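Hand-Held Gripper Collection: Frequently Asked Questions on Floor Practice
Ponley Working Rules, section 4
Revised 11/06/2022
Maintained by Bit-na Ha. Questions not covered here go to the shift lead.

These answers apply to all operators who record with hand-held grippers in shared office space. Where an answer differs from the Hosent setup sheet, this page takes priority.
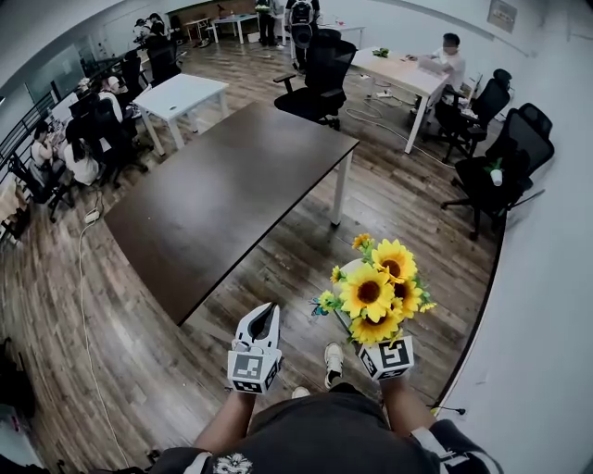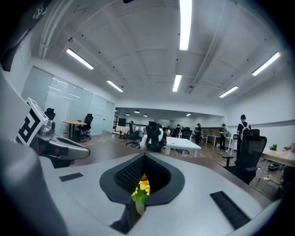

Grippers in use in a shared office. First picture: looking down at the operator's hands. Second picture: from a gripper, toward the room.

Do the marker tags have to stay uncovered?
Yes. Sleeves, fingers, tape and stickers must be kept off the printed faces. A tag with a scratch or a lifted corner is replaced before the next episode. Do not clean tags with solvent.

Which objects may be handled?
Items on the approved list only. Artificial plants are allowed in any pot that the jaws can close on without slipping. Glass, liquids and anything with a blade need written approval.

Can I record while other people are working in the room?
Yes, if they have been told and have signed the Kultness notice form. Anyone who declines is either seated out of view or the session is moved. Screens showing personal or company data must be locked or turned away.

What is the rule on cables and power strips?
Walking routes are checked before each session. Power strips go under desks or against a wall. Cables that cross a route are covered or rerouted. If neither can be done, the route is changed and the change is entered in the log.

What footwear is required?
Closed shoes with a flat sole. Sandals and socks alone are not accepted.

How long may one operator work without a break?
The limit is 50 episodes or one hour, whichever comes first. The break is at least 10 minutes, with both grippers put down.

When is an episode rejected?
When a tag is lost from view during a grasp, when the object is dropped and picked up by hand, or when a bystander enters the reach of the operator. In the August review, 251 of 1,704 episodes were rejected. Lost tags were the most common cause.

Should I delete a failed episode myself?
No. Mark it as failed and leave the file in place. Deletion is done after review.

Does the Boström checklist still apply?
Only the sections on lens cleaning and battery storage. The section on room layout was withdrawn and is replaced by this page.

Who can stop a session?
Any person in the room. The operator lowers both grippers, ends the recording and informs the shift lead. Work restarts when the lead has signed the log.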